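4.2 Procedure on the open day

Reading time: 6 min

The pot task was the second of two demonstrations given to visitors at the Lindale laboratory during the October open day. The first, a sorting routine on a separate cell, is reported in Section 3 and is not considered again here. The pot task was chosen for its short cycle and for its everyday content. A visitor who has never seen a manipulator at work can still judge whether a utensil is where it ought to be.

The work surface was a wooden tabletop joined to a black perforated breadboard and held with hand clamps. An upright cardboard panel stood along the rear edge. The panel gave the vision software a plain background for most of the reachable area and kept the desks behind the cell out of the lower part of the view. Its printed lettering was left uncovered, and the segmentation model was trained with the lettering present. The manipulated set for this section consists of one small stainless steel pot and a few objects that a person might hold while standing at a stove or a desk.

Figure 4. Views of the work area used for the pot task.

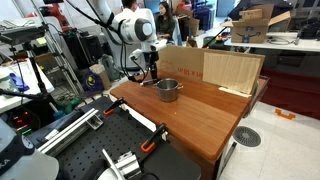 How was a trial started when visitors were in the room?

The operator confirmed that all visitors stood behind the floor line, read the trial number aloud, and released the arm from the hold state with a foot switch. The software then waited for a stable view of the pot before it sent the first motion command. When the pot was not found within the time limit, the trial was logged as a perception fault and the arm stayed in hold.

Control ran on the Skalari motion stack, with the grasp planner described by Papadakis and Koutsoukos in the earlier technical report. Two changes were made for the open day. Joint speed was limited to 70 percent of the value used in closed sessions, and the approach path was forced to pass above a fixed height before any descent toward the table. Both changes lengthened the cycle. Neither required the planner to be retrained. The force threshold at the wrist was left at its usual setting, a choice we return to in Section 5.

Visitors entered in small groups and were allowed to name the object for the next trial from a printed card. This made the order of objects irregular. An attempt to balance the order afterward by dropping trials was abandoned, as it removed most of the afternoon session. The results are therefore given for the full set, with the morning and the afternoon reported separately where the difference matters.

Three kinds of outcome were recorded. A trial was complete if the object was released inside the rim of the pot and stayed there after the arm had returned to its start pose. It was partial if the object touched the pot but came to rest on the table. All other trials were failures, including those stopped by the operator. Long objects with an offset center of mass were expected to give more partial outcomes than short ones, given that the handle tends to rotate the object about the rim on release.

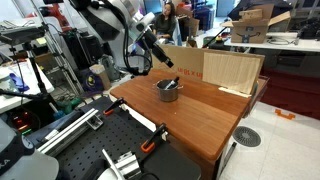

The expected pattern was found in the morning session and was weaker after lunch. Raptis suggested that the change came from the operator, who by then had learned to present long objects with the heavier end toward the pot. We have no measurement that would settle the matter. The log holds 2284 trials from the closed sessions and 717 from the open day, and in neither part was the presented orientation written down. It has been added to the form for later sessions.

Wrist force was sampled through the whole of each trial. On the open day the force trace was noisier than in the closed sessions, mostly at low frequency. Footfall on the tiled floor is one candidate. The table and the breadboard share a joint, and any motion of the table relative to the arm base appears in the pose estimate as motion of the pot. Clamp pressure was checked by hand at the start of each session and was not measured. A stiffer joint would be preferable, and a bracket has been ordered from Tanetti.

Objects with a simple cylindrical body were the easiest for the grasp planner and the hardest for the placement step. They could roll when set down away from the pot, and the planner then worked from a pose that was no longer correct. The remedy used during the open day was to have the operator wait until the pose estimate had settled before pressing the switch. This was adequate for a demonstration. It would not be acceptable in an unattended run, and a software check on object velocity has been written by Ionescu for that case.

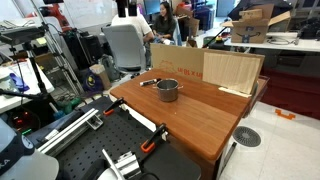 4.3 Questions put by visitors

Questions were noted by a second member of staff and grouped afterward. The most common concerned speed. Many visitors took the limited joint speed to be the normal speed of the arm, and the printed card was changed at midday to state the limit. The next most common concerned the emergency stop, which was then shown once to every group. Few visitors asked about the vision software. Those who did mostly wanted to know whether a different pot could be used. The model had been trained on one pot only, and requests to try another were declined.

Comments (3)

M. Sotiropoulos
Was the 70 percent limit applied to all joints or only to the first three? The text can be read either way, and the earlier report treats the wrist separately.

Nermina Ionescu
All joints. We will fix the wording in the next version.

tsolakis_reader
I was in one of the afternoon groups. The change to the card helped, but from the back of the group we could not hear the trial numbers. A small display would be useful next time.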